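3 comments | 12 shares

We finished the first 100 demonstrations for the button box task this week, and I said I would write down how it went before I forget the details.

The task sounds small. There is a box, a button cap and a connector-type part, and the arms have to bring them together. A person steers both arms through the whole job, the system records the joint positions and the video, and then we reset the table and go again. The policy we train on it is called Wirnier. It has no idea what a button is. It only knows what we did, so if we are sloppy it learns sloppy.

I threw out 378 recordings from the March set before starting over. Most of them had the same fault: I always put the parts in the same spot. The policy did well on that spot and reached for thin air anywhere else. Now I move the parts a little before every run and turn them to a different angle. It slows me down, but the last training run was clearly better at picking up.

The other change is that I stopped cleaning up my own mistakes. If I miss a grasp and recover, I keep it. A total failure still gets deleted. Haruna, our labeling tool, lets me tag the recovery so I can find it later – when it doesn't crash on save.

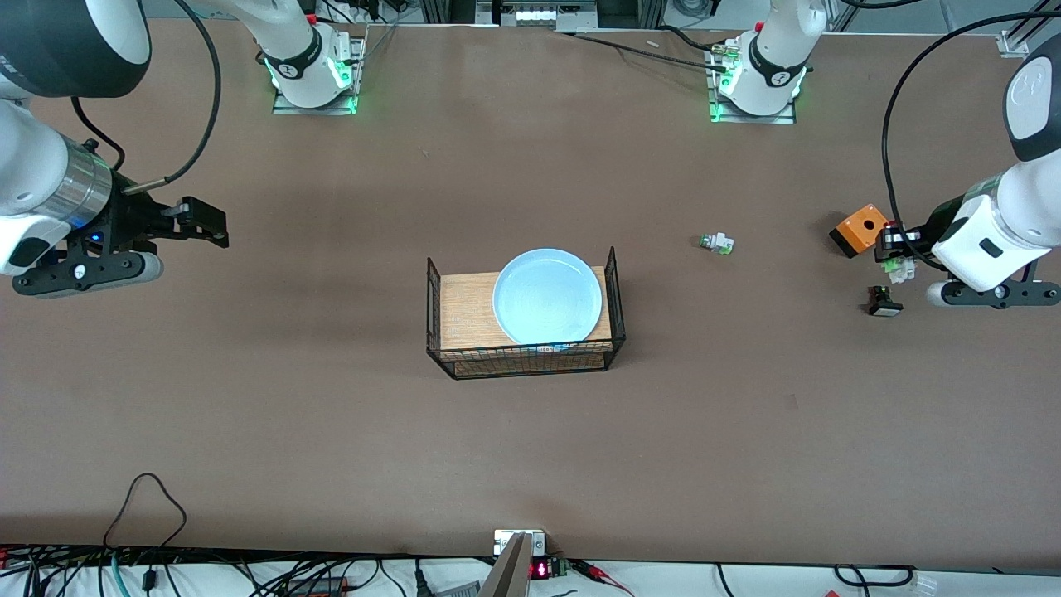
Posted by Aurora Garcia on 16/08/2022 | Filed under: Robots

The left arm has a green and white part in its gripper, and another much like it is lying on the table. The right gripper is open and holding nothing. Early on I let an idle arm drift while I concentrated on the other one, and the drift ended up in the data. These days I try to hold it still.

Steering two arms at once is tiring. After an hour my grasps get jerky, and you can see it in the plots, so I stop there and label for a while. The full set should come to 3567 runs if we stick to the plan. Next up is the same job with the lights turned down.

Share this post (12)
3 comments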